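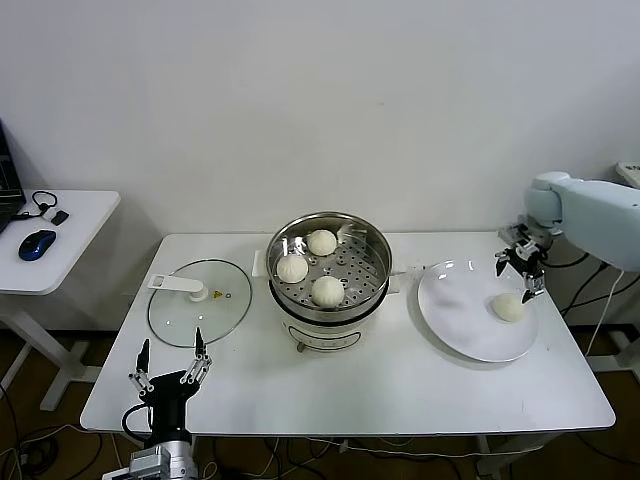
Wavivero breakout and switching unit for nanoscale device measurements

Flekley instruments › Low-noise wiring › Wavivero

Wavivero sits between a sample holder and the measuring instruments. It brings every line from the chip carrier out to its own connector on the front panel and lets you ground, float or connect each line by hand. It was designed for electrical measurements on small, easily damaged devices such as nanotube junctions, single-molecule contacts, graphene strips and thin magnetic films, where a static discharge or a badly timed switch can end an experiment that took weeks to prepare.

The unit is passive. It has no display, no processor and no mains connection, so it adds no clock noise to the measurement. There is nothing to install on a computer.

How the switches work

Each line has its own toggle switch with 3 positions: ground, float and connect. The order is fixed, and the switch makes contact with the new position before it lets go of the old one when moving between ground and connect. A device is therefore never left hanging with charge on it during normal use. Float is reached by lifting the toggle collar first, and it can't be selected by a knock or a sleeve.

A master grounding switch at the left of the panel ties all lines to the chassis together, whatever the individual switches are set to. Use it when you load or unload a sample, when you change a cable and when you leave a cooled sample overnight.

Grounding goes through a resistor by default. If you want a hard ground, move the internal link as shown in the manual. Most users leave it alone.

Filtering

Every line passes through a feedthrough filter on its way into the box. The filters remove radio-frequency pick-up from phones, lighting and vacuum pump controllers, which would otherwise heat the electrons in a cold sample well above the temperature of the metal it sits on.

Two filter sets are offered. The standard set is meant for direct-current work and slow lock-in measurements. The fast set passes higher frequencies and is meant for people who pulse a gate electrode or read out a resonator through the same lines. The sets can't be mixed in one box, because they use different mounting plates. If you need both, order two boxes or ask us about a split panel.

Please note that the capacitance of the standard filters will slow down a high-resistance measurement. With a molecule between two electrodes the resistance can be very large, and you should allow time for the current to settle after each voltage step. The manual has a table of settling times.

Case and connectors

The case is machined from solid aluminium and closes with a conductive gasket. The lid is held by screws on all sides and should be tightened in the order marked on it. Front connectors are coaxial, with the shields tied to the case. Isolated shields can be ordered, but think about your grounding plan before you do this – a single isolated connector in an otherwise grounded panel usually makes things worse.

The cable to the cryostat leaves from the rear. It is a shielded multi-way cable with a metal backshell at both ends and comes in short and long versions. We suggest the short one unless the rack really has to stand away from the cryostat. Long cables pick up vibration, and a moving cable makes small currents of its own.

Specification

Switch positions per line: 3
Case height: 94 mm
Rear connector plate: 69 mm wide
Front connectors: coaxial, grounded shield (isolated shield to order)
Filter options: standard or fast
Power supply: none needed
Mounting: bench feet fitted, rack ears supplied in the box
Warranty: 2 years, parts and labour

What is supplied

Wavivero unit with the chosen filter set
Cryostat cable, short or long
Rack ears and screws
Grounding strap
Shorting plug for the cryostat side of the cable
Printed manual and test sheet

The test sheet lists the leakage and series resistance of each line as measured before the unit left our workshop. Keep it. If you return a box for repair we compare the new readings with the old ones, and it saves time if the sheet comes back with the unit.

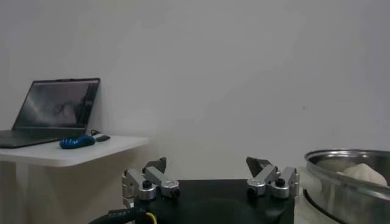

Which sample holders it fits

The rear connector matches the Ciment range of chip carrier holders directly. Fit the cable, turn the locking ring until it stops, and the line numbers on the front panel will match those on the holder.

Harb holders use a different pin order. They can be used with the Harb adapter cable, sold separately, which puts the numbers right again. Older Harb holders with the square flange need a new backshell as well. Tell us which one you have when ordering.

For home-made holders we supply a bare-ended cable and a wiring list. Check each wire with a meter on a low-current range before a real sample goes in, and do it with the holder empty.

Loading a sample

Switch the master ground on.
Put on a wrist strap and connect it to the stud on the front panel.
Remove the shorting plug from the holder and connect the cable.
Set all the individual switches to ground.
Connect your instruments with their outputs at zero.
Switch the master ground off.
Move the lines you need to connect, one at a time, leaving the gate until last.

To unload, work through the list backwards. Don't switch an instrument off while its line is connected, as some voltage sources give a spike when they lose power.

Care and repair

The switches have gold-plated contacts and need no cleaning. Don't use contact spray. It leaves a film that leaks current, and the only cure is a new set of switches. Dust on the front connectors can be removed with dry nitrogen or a lint-free swab.

Filters can be damaged by too much voltage. If one line suddenly shows a low resistance to ground with nothing connected, the filter has probably failed. Single filters can be replaced, though we prefer to do this ourselves as the solder joints are close together.

Ordering

Units are built to order. Please state the filter set, cable length, shield option and sample holder. Boxes ordered before the end of March come with the long cable at the price of the short one.

Technical questions go to Eilif Ljungberg in the low-noise wiring group at Flekley. A sketch of your present wiring, including where it is grounded, is useful – even a rough one.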